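Drallitz Executive Speaker Programme: Frequently Asked Questions

Print this page | E-mail this page

What is the Executive Speaker Programme?

The programme brings senior figures from banking, manufacturing and public finance to the Drallitz School of Business to speak about their work. Talks are held during term and form part of the school's teaching on leadership and company management.

Who is speaking next?

The next speaker is Encarnación Tejada, chief executive of Nelent. She joined the company as a regional credit manager and later ran its lending business before her appointment to the board. Her talk will deal with lending to small firms in rural areas. The discussion will be led by Aurelio Ortuño, senior lecturer in corporate finance.

Who may attend?

Talks are open to students, staff and former students of the school. Members of the public may apply for any remaining places once school bookings have closed, 9 days before the talk.

Is there a charge?

Students and staff attend free of charge. Former students and members of the public pay 15 euros, payable at the time of booking. Fees are refunded in full if the school cancels or postpones a talk.

How do I book a place?

Bookings are made through the programme office, by e-mail or in person. Please give your full name, your student or staff number if you have one, and the title of the talk. A place is not reserved until the office has confirmed it in writing. Bookings cannot be passed to another person.

May I put a question to the speaker?

Yes. Questions may be sent in advance to the programme office or asked from the floor. The chair decides the order in which they are taken. Speakers are not asked to comment on share prices, pending legal matters or individual customers.

What is the Rivas Lunch?

After each talk the speaker joins a group of students for lunch in the Rivas Building. Final-year and master's students may apply, and the group is limited to 50. Those who have already attended a lunch in the same academic year are placed on the reserve list.

Do students receive credit for attending?

Attendance counts towards the Professional Practice module where the student signs the register on arrival and hands in a written report of up to 1,000 words. Reports are marked by the module leader and not by the programme office.
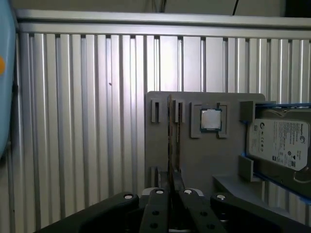
Ribbed aluminium panelling and top rail.

Are the talks recorded?

Most are, with the speaker's consent. Recordings are kept in the school library and may be viewed there by registered readers. Copies are not supplied.

How are speakers chosen?

Departments put forward names each September, and the dean approves the final list. Speakers receive no fee, although travel and one night's accommodation are paid by the school.

Can my company sponsor a talk?

The programme is supported by a grant from Waveck, and single talks are not open to sponsorship. Companies wishing to support student travel or prizes should write to the dean's office.

Page last reviewed: 6 May 2018

Contact the programme office | Copyright Drallitz School of Business | Back to top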